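Nollon Salon Supply: Technical Notes
4/28/01

1. Developer strength on previously colored hair

Several salons on the Gorton route have asked why the Stitano demi-permanent range takes darker on the ends than at the root when the same bowl is used throughout. The cause is porosity. Hair that has been colored before has a raised cuticle and takes up dye faster than new growth. A full-length application on such hair will nearly always leave the last few inches a half level to a full level deeper than the swatch.

Apply to the regrowth first and leave it for two thirds of the stated time. Mix a fresh bowl for the lengths with the lowest developer in the range and the same shade, or one level lighter if the ends look dull when dry. Do not comb the root mixture through. By that stage it is partly spent, and the result is uneven and hard to correct.

Siham Khalaf ran strand tests on 52 cut samples for us in April, all from hair with at least two earlier color services. The low developer gave an acceptable match on the ends in every sample except 9. Those 9 had been lightened at some point before the last color, and needed a filler first. Ask clients about lightening by name. Many do not count highlights as bleach and will answer no to the general question.

2. Shade 525 and shade 606

Shade 525 has been reformulated. The old tube carried a red-violet base and the new one is closer to neutral. Tubes of both kinds are in circulation under the same number. The new stock has a gray cap. If a client's record card says 525 and the last visit was on an old tube, run a strand test before you repeat the formula.

Shade 606 is unchanged. Reports of a green cast over pale blonde are correct and are to be expected, as 606 has no warm component. Use it over natural dark blonde or darker, or add a warm shade at one part in four.
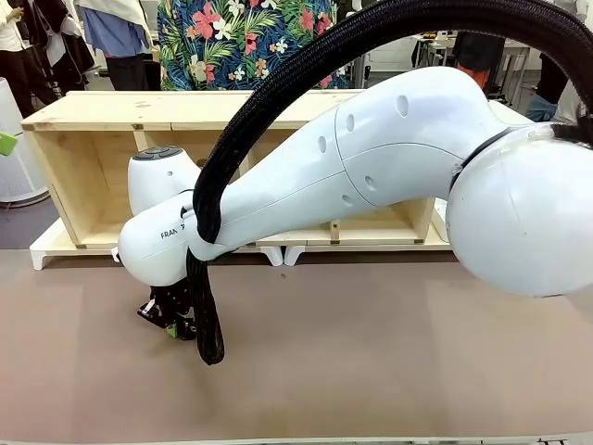
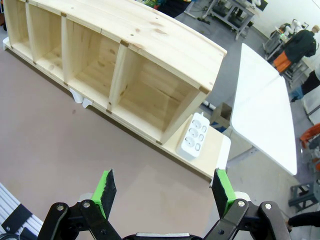 3. Storage and shelf life

Unopened tubes keep for three years at room temperature. Opened tubes should be squeezed from the end, capped at once and used within six weeks. A brown or gray plug at the neck is oxidized dye. Cut it away and discard it, and test what remains on a white towel. If the cream comes out already tinted, throw out the tube.

Developer must stay in its own bottle. Do not decant it into clear plastic and do not pour leftover developer back. Keep the cap loose enough to vent only if the bottle is the Güler type with no vent liner. All other bottles are closed fully.

4. Patch test cards

The patch test card has been redrawn by Elżbieta Cieślak, with a larger space for the date and a line for the client's initials. The waiting period stays at 48 hours. Old cards may be used up. Martti Tuominen will send a pad of the new ones with each April order, and further pads can be added to any order at no charge.

Questions on shade matching go to Teemu Ahonen at the order desk. Please have the batch number from the crimp of the tube.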